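Print | E-mail

4. Setting Up the Mureo Scoreboard Console Before a Game

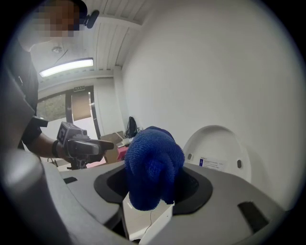 Figure 4-1. Blue cloth in the oval opening with black rim.

This section explains how to prepare the Mureo console for a football game. It is written for the operator in the press box and for one helper who stands on the field during the test. If your school bought the basketball version, please go to Section 5, as the clock works in another way.

Before you begin, you need the following items:

- the Mureo console with its power adapter
- the Flindis wireless receiver, already mounted in the scoreboard cabinet (see Section 3)
- the operator key
- two radios or telephones, so that the operator and the helper can talk

CAUTION: The scoreboard cabinet must stay closed during all steps in this section. If you need to open it, first switch off the main breaker and wait until all the digits are dark.

4.1 Connecting the console

1. Put the console on a flat and dry table with a clear view of the whole field. The console must not stand directly behind a metal window frame.
2. Screw the antenna into the socket on the back. Turn it by hand only. Do not use pliers.
3. Connect the power adapter to the console first and then to the wall outlet.
4. Turn the operator key to ON. The display shows the word MUREO and then the software version.
5. Wait until the green LINK light stops blinking. This takes up to 20 seconds.

Note: If the LINK light turns red, the console did not find the Flindis receiver. Check that the main breaker of the scoreboard is on, and repeat step 4. If the light is red again, see "No link" in Section 9.

6. Write the software version in the game log. The service desk will ask for it when you call.

4.2 Choosing the game type

1. Press MENU. The first line of the display shows GAME TYPE.
2. With the arrow keys, choose FOOTBALL VARSITY, FOOTBALL JV or FOOTBALL YOUTH.
3. Press ENTER. The console loads the quarter length, the halftime length and the number of timeouts which are stored for this type.
4. Compare the loaded values with the rules of your league. The values from the factory are only a starting point, and leagues can change them from one season to the next.
5. To change a value, move to it, press EDIT, type the new value and press ENTER. The console asks SAVE FOR ALL GAMES? Press YES only when the change is for the whole season. For one game, press NO.

Note: The halftime clock is stored separately from the game clock. When the marching band or the cheerleaders have a longer program, for example at homecoming, change the halftime value before the game starts. It is also possible to change it during the second quarter, but then the operator must look away from the field.

4.3 Entering the team names

The Bakilana display panel can show a team name of up to ten letters on each side. On older panels without letters, HOME and GUEST are painted on the board and you can skip this part.

1. Press MENU two times. The display shows TEAMS.
2. Choose HOME and type the name. A name that is saved once appears later in the list.
3. Choose GUEST and type the name.
4. Press SEND. Both names should appear on the scoreboard at the same time.
5. Ask the helper to read both names aloud over the radio. A missing letter is difficult to see from the press box, especially in the late afternoon when the sun stands low.

The console memory keeps 2000 team and player names together. When it is full, the console shows MEMORY FULL and does not accept a new name. Delete the names of past seasons as described in Section 7.

4.4 Testing the digits

Do this test before every game, also when the scoreboard worked well in the last one.

1. Send the helper to the center of the field. The best place is 100 feet or more in front of the scoreboard.
2. Press TEST, and then ENTER. All digits show the number eight.
3. The helper looks at every digit and reports any part that stays dark.
4. Press ENTER again. The digits now count slowly from zero to nine. The helper reports if a digit jumps over a number.
5. Press TEST to finish. The scoreboard goes back to the last score.

CAUTION: The test switches on all lamps with full brightness. Nobody should work directly in front of the digits on a ladder while the test is running.

Note: One dark part in a digit can change how the number is read. An eight can look like a six or a nine. If you cannot repair it before the kickoff, inform the officials and the announcer.

4.5 Testing the horn

1. Tell the people on the field that the horn will sound. Players who are warming up and the band often do not expect it.
2. Press and hold HORN for one second.
3. If the horn is too loud or too quiet, press MENU, choose HORN LEVEL and change it by one step. Test it again.
4. Choose HORN AUTO if you want the horn at the end of every quarter without pressing a key. Choose HORN MANUAL if the officials in your league prefer to end the quarter with the whistle.

4.6 Giving the clock to the officials

In some leagues the time is controlled from the field with the Flindis hand switch. In this case the console operator keeps the score, the down and the distance, and does not touch the clock.

1. Plug the hand switch into its charger in the morning of the game day. The light is orange while charging and green when it is full.
2. On the console, press MENU and choose CLOCK CONTROL.
3. Choose FIELD. The console shows WAITING.
4. On the hand switch, press both buttons together until it vibrates. The console shows FIELD READY.
5. Let the official start and stop the clock three times. Look at the scoreboard and not at the console, as the console display is always a little faster.

Note: The operator can take back the clock at any moment by pressing CLOCK CONTROL for three seconds. The running time is not lost. Please agree with the officials before the game about who decides this.

4.7 Last check before kickoff

1. Set the score on both sides to zero.
2. Set the timeouts for both teams.
3. Set the quarter to one.
4. Set the possession arrow to OFF. It is switched on after the coin toss.
5. Choose PREGAME and enter the minutes until kickoff. Press START.
6. Lock the menu with the operator key in position LOCK. The score and clock keys continue to work, but the stored values cannot be changed by mistake.

Service interval: The Nemurero service plan asks for an inspection of the Bakilana panel after every 2000 hours of operation. To see the hours, press MENU and choose INFO. Write the number in the game log at the beginning of the season and again after the last home game.

Continue with Section 5, Basketball and Volleyball.

Print | E-mail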